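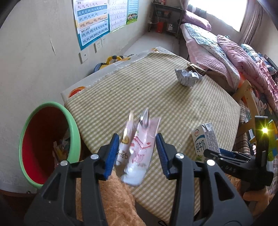 Drolard 2 pill and supplies trolley

I've been ordering kit for our community health clinic in Tullitz for longer than I care to admit, and the Drolard 2 is the trolley I keep coming back to. It's made by Coste, we stock it through Zetodis, and I've pushed one up and down our own corridor since March, so I know its moods!

The drawers lock together with one key, the top wipes clean and the brakes hold on a slope (our ramp is a steep one). It's 435 mm wide, so it goes through the narrow door to the treatment room without anyone scraping their knuckles — the old one never did.

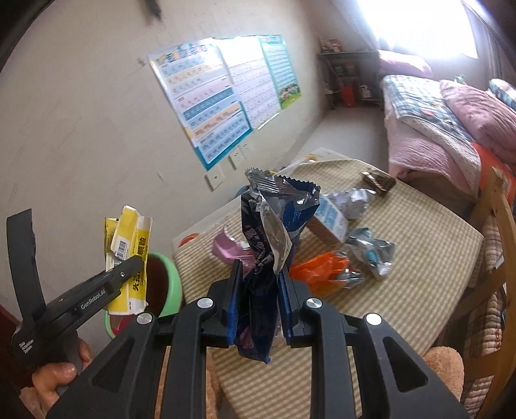 The side bin is the bit I'd pay extra for. It clips on either side, has a lid you lift with your elbow and takes an ordinary liner. On a clinic day you get through a lot of packaging, and then there's whatever people had for lunch. A crumpled snack wrapper with a torn zigzag top and silver lining, like this dark blue and black one, can go in along with the paper towels. Sharps and dressings can't, so please order the yellow tub for those.

Price is 1,497 euros with the bin, delivery included. Spare drawers are 394 euros a pair and take a bit longer to arrive.

Quentin Charpentier looks after orders and I do the demonstrations, so ring us and ask for either. If you'd like to try one on your own floors first, I'm happy to bring it over.

Mathis Caron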